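Bin picking, week whatever

03/10/2026

Quick one tonight. Been meaning to write this up since July and if I don't do it now I never will. Kettle's on, hands smell of cutting oil, let's go.

So, Pemirar. That's the name of the bin picking build, for anyone new. Arm, gripper, a couple of metal bins, a pile of odds and ends, and the idea that it should pick a thing up without me holding its hand. Lives at the Nisthorpe workshop, back bench, the one with the bad light. I get two evenings a week on it if I'm lucky. One if the lathe people have a rush on.

Last post I was moaning about the bins creeping. They did. Every time the fingers touched the side wall the whole bin shuffled over a hair, and after an hour all my positions were rubbish. I blamed the calibration. Redid the calibration. Blamed it again. Three evenings gone. Then I drew a pencil line round the bin, ran it, came back and the line was showing on one side. Felt like a right idiot.

Fix was cheap. Clamps. Should have been the first thing I did.

Also rewrote the bit that decides how far to open the fingers. It used to open all the way, every time, for everything. Fine in the middle of the bin, hopeless near the edge, where it just whacks the wall. Now it opens to the size of the thing plus 12 mm and leaves it at that. Much quieter. My ears thank me.
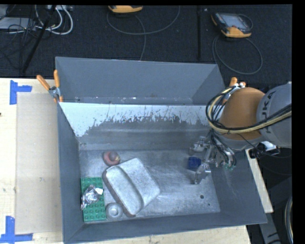
Small blocks are what I care about at the moment. They're the easiest thing to get wrong. Big stuff you can be sloppy with, grab it anywhere and hope, but with a small one you've got to have a finger either side and the tips low without digging into the floor. The dark blue one is my usual test piece for that, fingers round it, one up over the top right and the other angled down below. If it can manage that one down the right-hand end I let myself try the nasty end on the left, where the foil sits on the green building plate. Foil is a pig. Shiny, crumpled, every fold throws light back a different way and the software thinks it's six objects or none. The plate is nearly as bad, all those studs.

Numbers, as people asked last time. 464 tries logged since I moved to the new finger code. Best run so far was 18 good picks in a row, then it drove a fingertip straight at the floor and I hit stop. Overall I'm at 80 percent on blocks. Foil I'm not telling you. Low.

Things I changed and then changed back:

Speed. Went faster, everything got worse, went slower again. Slow is fine. Nobody's paying me by the pick.

Finger pads. Glued rubber on, lovely grip, peeled off within the evening. Bare metal again until I find a glue that sticks. Suggestions in the comments please, I've tried the obvious two.

The floor height. I had it as one flat number for the whole bin. Wrong, the bottom isn't that flat. Now I touch down at a few spots and work out the rest from those. Took ages to get right and I still don't fully trust the corners.

Cables are the next job. The bundle down the arm is held with too many ties in the wrong places, so when the wrist turns hard it pulls. No damage yet but I can hear it creak and I don't like it. Plan is one big loose loop with a proper bracket. Seyoum do a bracket that looks about right, only it's out of stock, so I may just print one and see how long it lasts.

Software side is still Mudix, the little picker program I started last year. It's a mess. One huge file, half of it commented out, and a function called try_again_2 that I'm afraid to touch. I'll tidy it before I share it. I know I said that in July too. Somebody did mail me asking for the finger width part on its own, and that I can do, it's short, will put it up when I've taken out the swearing.

Power question from the last comments: yes there's a stop button, yes it's in reach, no I don't leave it running when I go for a sandwich. Did that once with the old setup and came back to a bent finger.

Next time: brackets, glue, and another go at the ball. It rolls off the moment anything brushes it and I've got an idea about coming at it from straight above, slower still, fingers already half closed. Might work. Workshop's shut for the floor being painted so it'll be a fortnight at least before I can try it, wich is annoying, but gives me time to untangle that file.

Right, tea.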